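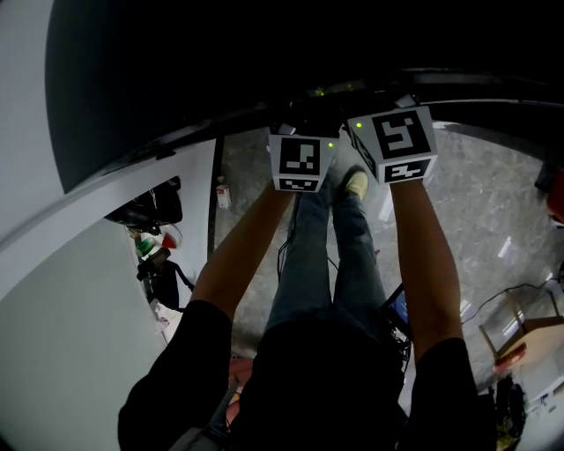 Left gripper loses tracking mid-episode, lost most of a day's data

Posted by hsfeir
Joined: December
Posts: 45

Hi all, long-time reader, first time starting a thread in here. I'm Hiba Sfeir, I run collection for a small group in Clendville. We use a pair of hand-held grippers with marker cubes on them, plus a head camera, and we train a two-arm policy from that.

So we finished a set of 200 episodes, small household stuff, pick and place, open a door, put a thing in, close the door. Everything looked fine on the monitor. Then I ran the replay and in 80 of them the left gripper jumps. Just teleports! One moment it's over the floor, next moment it's behind my own shoulder, then it snaps back. The right one is clean the whole way through, and I really can't see why, they're the same hardware on the same firmware.

Worse part is that one bad episode slipped into a test run before I caught it and the real arm tried to follow the jump. It swung hard, hit its joint limit and faulted out. I was standing well outside the tape and I hit the stop, but I did not enjoy it.

Anyone seen this? Logs say "pose accepted" right through the jump.

----

marlow_k wrote:

Classic marker flip. A flat square marker seen at a shallow angle has two poses that fit nearly as well, and the solver picks the wrong one. What's your lighting like? If you have ceiling lights bouncing off a shiny floor you'll get glare on the print too, and then it's down to guessing from one face of the cube.

----

tinpot wrote:

Not so sure it's a flip. A flip changes the orientation a lot but the position stays more or less put. Behind your shoulder is a long way off. I'd look for a duplicate ID. Do you have any loose markers lying around the room with the same number as one on the cube?

----

hsfeir wrote:

Floor is shiny stone in one half of the place and concrete in the other, so yes marlow, glare is possible. tinpot, I didn't even think of that. We do have loose ones, we print them by the sheet and they end up everywhere.
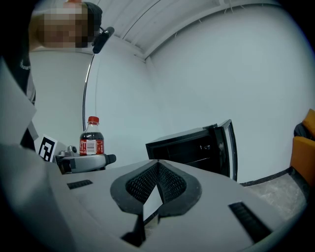

The door task was the worst of the lot by the way, 45 of the bad ones are from that alone. You reach down and in, your wrist rolls over, and I figure the head camera ends up looking at the cube nearly edge-on. The bottle task had a few but they were short, a couple of samples and then back to normal.

I'll go through the sheets tonight and check the numbers.

----

old_gantry wrote:

Can we talk about the arm for a second? You've got a policy or a replay sending a target that's a meter away from the last one and the controller just goes for it? That's the fault I'd be fixing first. Tracking will always glitch. Put a step limit between the target and the controller and have it stop if the limit trips. We had a Sveinbjörnsson cell at my last job in Soston that shipped with the limit turned off, and it put a dent in a steel cabinet.

----

tinpot wrote:

Sure, but a step limit doesn't save her dataset. She asked about the data.

----

old_gantry wrote:

And I'm answering about the part that can break somebody's arm. Do both.

----

hsfeir wrote:

You're both right, please don't fight in my thread :)

Update. Checked the sheets and tinpot wins, mostly. Two markers on the left cube share an ID with a loose one we had propped up on the floor. The jumps go straight to where the loose one was. I pulled it and did a short session and had no big jumps. I still get a small wobble when the wrist rolls over, so marlow's flip is probably in there as well.

Step limit is in on the arm side too. I set it low and it trips a lot, which is annoying, but I'll take annoying.

----

marlow_k wrote:

Glad you found it. For the wobble, try throwing out any sample where only one face is visible. The Cultetum filter has a setting for it, but it's off by default.

----

hsfeir wrote:

Trying that now. It dropped 2,720 samples on the first pass, which seems like a lot for one afternoon? Going to plot them before I delete anything.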